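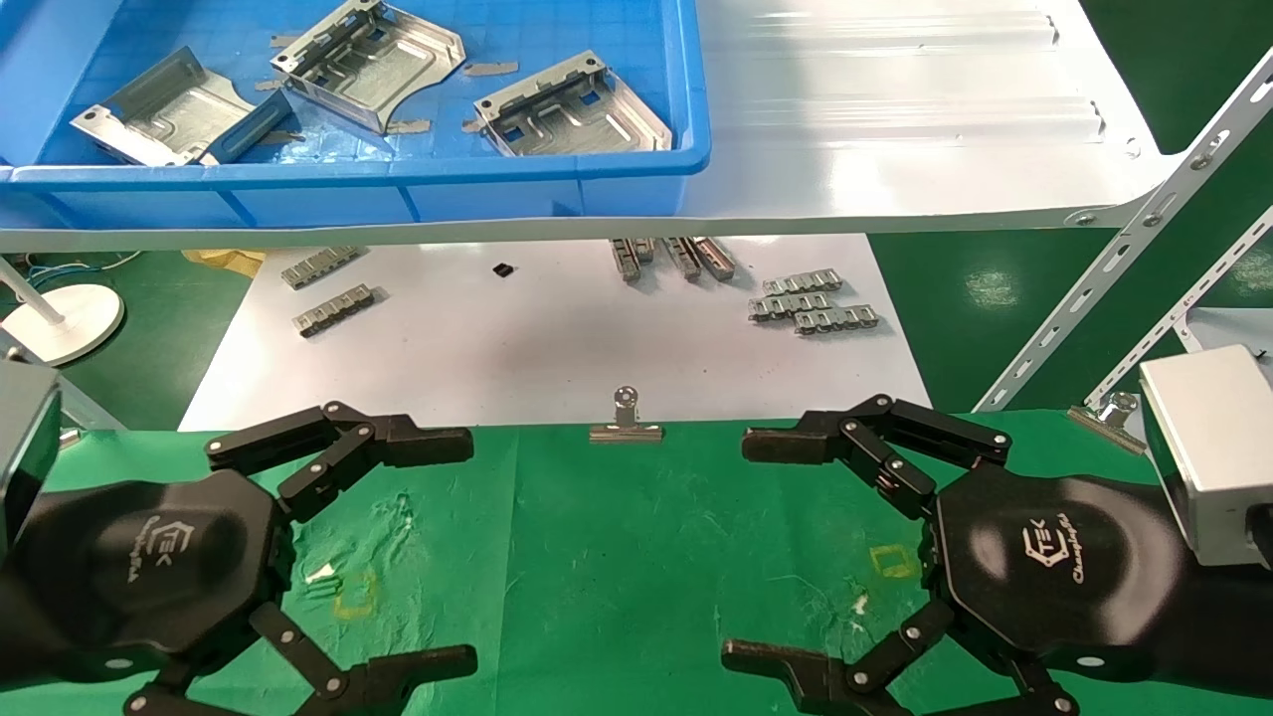
Can a Two-Armed Machine Do a Bench Job Yet?
Project report, Manufacturing and Society, spring term
Talha Bhutto

1. Why I picked this

Our class was asked to choose a claim we had heard more than twice and check it. Mine was that robots with hands are ready to take over small jobs on the shop floor, and that the kitchen and the laundry room come next. I had heard it from a guest speaker, from my uncle, and from a brochure for a machine called the Dendia, which promises "human-level handling" on page one and has a list of exclusions on page 5.

I worked one summer at Bemley, a shop that makes shelving hardware and small stamped brackets. My job was sorting and bench prep. You take parts out of a tray, check that the tabs are bent the right way, turn them so they all face the same direction, and lay them out for the next person. It is dull work, and I assumed it would be easy to automate. I went into this project expecting to write that it already had been.

2. What I looked at

I compared three things: the job as I remember doing it, the job as written up in the Bemley work sheet (which my old supervisor let me copy), and what the makers of two-handed machines say their products can do. I read material for the Dendia and for a smaller system called Kiss, and I watched every demonstration I could find for both. I did not run any tests of my own. Readers should keep that in mind, and I come back to it in section 6.

3. The job

The work sheet has five steps and fits on half a page. It leaves out most of what the hands are doing. Sheet-metal parts with slots and tabs catch on each other. Pull one strip out of a pile and the one under it may come along. A new worker learns in an hour or so to give the piece a little twist, and after that can't tell you when the twist happens.

A flat strip lying on a smooth table is its own problem. There is hardly any edge to get hold of. People slide it with one finger until it hangs over the side, or press on one end so the other lifts, or use a fingernail. A machine with flat fingertip pads has no fingernail. It can do the sliding trick if someone has programmed or taught it to, and if the strip is where the machine thinks it is.

Then there is turning the part over. I could do this in one hand without looking. A machine with two arms will often pass the part from one hand to the other, and each pass is a chance to drop it.

4. What the demonstrations show

I kept notes on what had been arranged before the machine started. This turned out to be the most useful part of the project. In nearly every clip the parts begin in a known place. There are marks on the work surface showing where things go, the mat is fixed down so it can't slide, the light doesn't change, and the parts are spread apart. I never saw a clip that started with somebody dumping a full tray on the bench, which is how my mornings at Bemley started.

To be fair, a marked-out bench is not cheating. Factories have used jigs and fixtures for a very long time, and people work faster with them too. My objection is to the sentence that usually follows, where a machine that places a bracket inside a square is described as one that will soon unload your dishwasher. Nobody has painted squares in my dishwasher.

Speed was the other thing. Several clips carry a small note saying the footage has been sped up. Some don't carry the note, and I suspect it anyway from how other things in the background move, but I can't prove it and have left those out of my findings.

5. The numbers

According to the work sheet, a trained person at Bemley is expected to prep 800 parts in a shift. The shop goes through 3,000 on a busy day, split among the people on the bench.

The Kiss material reports its results over 100 attempts at a single task, picking a bracket and placing it. It does not say how the attempts were chosen, whether a person reset the bench between them, or what counted as a failure. If the part landed crooked but inside the line, was that a success? On our bench it would have gone back in the tray.

I tried to work out a cost per part and gave up. I would need the price of the machine, the wages of whoever watches it, and the rate at which it needs help. I had none of the three from a source I trust. Flomberg, the dealer for both systems in our area, answered my first email in April with a brochure and did not answer the second one.

The part about needing help matters most to me. If a machine stops once an hour and a person has to walk over and free a strip, the shop still needs that person nearby. Maybe one person can look after several machines. That could be a real saving, and I would like to see it measured over a full shift with the normal mess left in.

6. Problems with my own work

I am relying on memory for a lot of section 3. I also liked that job more than I expected to, and I may be defending it. The demonstrations I watched were made by sellers, so they show the best days, and a careful study by someone with a machine and a box of brackets could prove me wrong in either direction. I only looked at two systems.

My instructor asked whether I would have been just as doubtful about dishwashers in their early days. Probably yes. But a dishwasher doesn't try to copy a person at the sink. It is a box that sprays water, and it still leaves the loading to us.

7. Findings

For picking up separate, known parts from known spots and setting them down again, I think the machines are close, and in a shop with the right kind of work they may be worth paying for now. For a mixed tray of stamped parts at a normal pace, I found no evidence that they can do it. For household chores I found even less, mostly cartoons and promises.

If someone continues this project next year, I would ask a maker for one uncut recording of a whole shift, including the stops. I asked Flomberg for that in my second email.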